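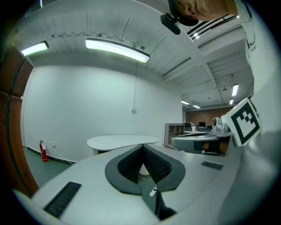 Ceilings are the bit of a room I care about most, and I know that makes me a bore at parties. Most of you came on this course to learn about floors, benches and storage, and we'll get to all of those, but for this session I want your heads tipped back. Start with what's up there. Is it flat and plastered, is it a grid of tiles, or is it the sort with everything on show, like the white ribbed one with its beams and pipes left bare and long fluorescent fittings hung below? I have a real soft spot for that last kind. You can follow a pipe with your eye and see where it goes, and if you want to move a light you can at least see what's in the way before you get the ladder out. Look at the fittings too: long, with white diffusers and dark housings. Make a note of the length, the direction they run and the gap between them, then look down and see what's underneath.

What I mean by a workroom

I use the word loosely. Repair room, sewing room, school craft room, the back end of a shop where the parcels get packed. If people stand or sit there for hours doing fiddly things with their hands, it counts. Your survey room for this course can be any of them, so long as you have permission to be in it and can go back at a different time of day.

Shadows first, numbers second

Everybody wants to get the light meter out straight away (I did too, I bought mine before I'd finished reading the leaflet). Leave it in the bag for ten minutes. Sit where the person doing the work sits. Hold a pencil upright on the bench and look at its shadow. With a long fitting running along the bench you'll usually get a soft smudge of a shadow. Turn the bench the other way and the smudge changes shape. With one small bare lamp you'll get a hard dark line, and if that lamp is behind you the line is joined by the shadow of your own head, sitting precisely where you're trying to thread the needle.

Dalal Zein did this in June in the room at Gastmont and filled two pages with pencil shadows before she measured anything. Lovely pages. I've put copies in the folder and you should all steal her layout.

Then the meter. Lay it flat on the work surface, step back so you aren't blocking the light, and wait for the reading to settle. Do it at every place where someone works, and once on the floor by the door. In the Gastmont room we had 1,134 lux on the bench by the window and 200 at the far end, same room, same lights, same afternoon. The far end was where the mending went on! They swapped the mending and the tea things over and that was the whole of the job.

Pale ceilings, dark ceilings

A white ceiling hands light back to you. Paint the same ceiling charcoal, as a lot of cafés like to, and you lose a good deal of that bounce, so the fittings have to do more by themselves. Ribbed or corrugated panels sit somewhere in the middle. The faces bounce light and the grooves hold little strips of shade, and they collect dust as well, which dulls the white over the years. If you can reach safely, wipe one groove with a damp cloth and compare it with the one next to it.

Beams are worth sketching. A deep beam between a fitting and a bench can throw a band of shade that nobody in the room has noticed for years, they've just shuffled their chairs along a bit. Ask people why they sit where they sit. You'll hear about draughts and radiators first, then usually the light.

Height

Measure floor to the underside of the fitting, and separately floor to the ceiling itself. With bare beams take a third measurement, floor to the bottom of the lowest beam, and say which beam. At Larham the fittings hang at 2,859 mm and I remember the figure only from having written it down wrong twice. Use millimetres throughout. Jamie Bickerstaff marks these and he will send back anything in feet.

Glare and flicker

Look towards the fitting from your seat without tilting your head. If you're squinting, write that down. Diffusers help, provided they haven't gone yellow or cracked. Old tubes sometimes flicker at the ends, and some people feel it as a headache long before they see it. Ask whoever uses the room. Wanpen Klinhom has a short list of questions for this on the back of handout 8 and it's kinder than the one I used to use — mine made people feel they were at the optician's.

One more thing, and I'm forever saying it. Don't take a fitting down or open it up yourself. Your survey is eyes, tape and meter. Anything with a cover to come off is for the electrician.

What to bring me

A plan of the ceiling, drawn as though you were lying on the floor looking up (this flips left and right, so mark the door clearly or we'll all get lost). Put in fittings, beams and any pipework you can trace. A second sheet with your meter readings written in at each seat. Half a page on the one change you'd make first, keeping it cheap. Moving a bench counts. So does cleaning.

Mudassar Soomro is lending out the spare meters, so see him if you haven't got one. Sheets are due on 3 December 2024, in the tray outside my door, with your name on both of them please.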